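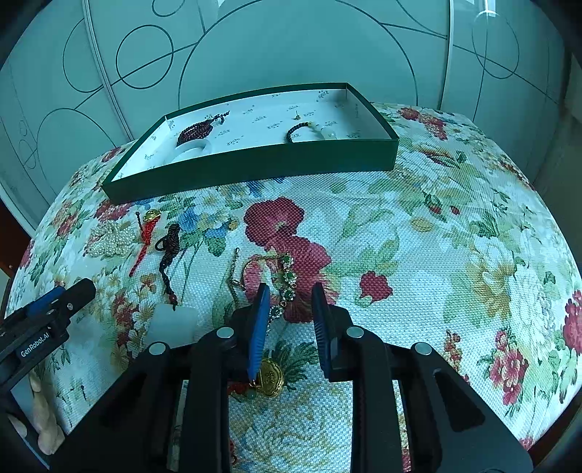 핸드헬드 그리퍼 키트로 액세서리 집기 작업, 양손 세트까지 필요할까요?

서랍장고민

Skamton에서 대여하는 핸드헬드 그리퍼 키트를 양손 세트로 써 보고 있고, 이번 달 안에 연장할지 반납할지 정해야 합니다. 작업 주제는 귀금속과 장신구 정리입니다. 손가락 안쪽에 파란색 요철 패드가 붙어 있는데, 초록 구슬이 달린 금색 펜던트나 보석 목걸이 정도면 벌려서 내려가는 위치를 잡기는 쉽습니다. 문제는 얇은 체인입니다. 꽃무늬 천 위에 놓으면 패드가 천까지 같이 물어서 주름이 올라옵니다. 5월에 올린 첫 묶음이 114건이었고 그중 33건이 반려됐습니다. 반려 사유는 거의 다 "대상 외 접촉"이었습니다.

판매처에는 Hernlow 얇은 패드가 별매로 있다고 하는데 후기가 없습니다. 궁금한 건 두 가지입니다. 패드를 바꾸면 체인류가 나아지는지, 그리고 이런 작업에 왼손 쪽까지 빌릴 필요가 있는지요. 한 손만 빌리면 월 대여료가 40% 내려갑니다.
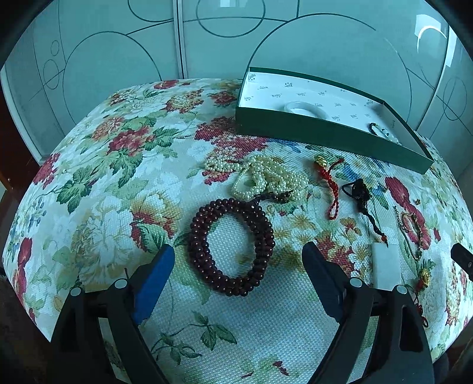
참고로 천은 바꾸기 어렵습니다. 작업 지시서에 가정집 환경 그대로 하라고 되어 있고, 무늬 없는 매트를 깔았다가 한 번 지적받았습니다. 구슬이 여러 줄인 팔찌는 두께가 있어서 별문제 없었습니다.

Evander Cairns

얇은 패드 써 봤습니다. 체인은 조금 나아지는데 구슬류가 더 잘 굴러 나갑니다. 저는 30건쯤 하고 원래 패드로 돌아갔습니다. 교체할 때마다 영점을 다시 잡아야 하는 것도 귀찮고요.

패드보다 접근 각도를 먼저 바꿔 보세요. 체인은 위에서 수직으로 내려가면 천을 같이 집기 쉽습니다. 손잡이를 살짝 눕혀서 아래쪽 손가락 끝을 체인 밑으로 밀어 넣고, 천천히 닫은 다음 바로 들지 말고 잠깐 멈췄다가 드세요. 고리가 서로 겹친 부분을 노리면 잡을 두께가 생깁니다.

양손은 작업 지시서에 따라 다릅니다. 상자에 담는 것만 있으면 한 손으로 충분합니다.

초보수집러

저는 그냥 반납했어요. 손목 아픕니다.

나무상자

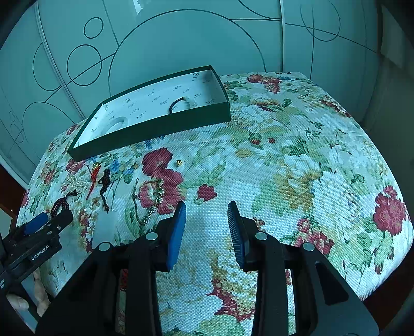 저라면 양손을 유지하겠습니다. 꼬인 끈 목걸이를 푸는 동작이 지시서에 있으면 한 손으로는 시간이 너무 걸립니다. 올리신 것 중에 초록색 상자가 열려 있고 그리퍼가 아래쪽 가운데와 왼쪽 가장자리에 들어와 있는 배치가 있던데, 그 정도로 늘어놓으셨으면 왼손으로 끈을 눌러 두고 오른손으로 옮기는 게 빠릅니다. 금색 스터드 귀걸이처럼 작은 것은 지금처럼 다른 물건과 떨어뜨려 놓으시고요. 붙어 있으면 옆 물건을 건드려서 또 반려됩니다.

그리고 반려된 건은 이의 신청이 됩니다. 저는 천이 살짝 눌린 것만으로 반려된 건을 다시 보냈더니 일부는 통과됐습니다. 담당자마다 기준이 좀 다른 것 같습니다. 신청 화면은 업로드 목록에서 해당 건을 길게 누르면 나옵니다.

얇은 패드는 안 써 봐서 모르겠습니다. Sestarik 쪽 패드는 규격이 달라서 안 맞으니 사지 마세요. 나사 구멍 간격이 다릅니다.

서랍장고민

답변 감사합니다. 지시서를 다시 보니 끈 풀기가 다음 묶음부터 들어가네요. 양손으로 한 달 더 연장하고 패드는 일단 그대로 쓰겠습니다. 눕혀서 넣는 방법은 오늘 저녁에 체인부터 해 보겠습니다.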